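Glove Swap Table Comes Back to Jarkstead
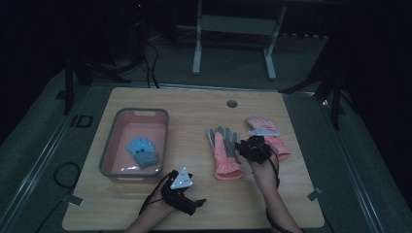
A light blue glove in the pink tub, with two pink ones on the table.

The glove swap is back at the Gillisar hall on Monday, June 1, 2026, and I couldn't be happier — I've got a drawer full of singles and I know I'm not the only one! Bring your work gloves, garden gloves, whatever you have, and we'll sort them by color and size. Last August we put 773 gloves through the tubs, and 55 of them never found a partner (mostly lefts, don't ask me).

It's free to get in, and you can take home two pairs if you leave two. Please wash them first and turn the cuffs right side out. Doors open after lunch, and the folks from Krajčí are bringing coffee.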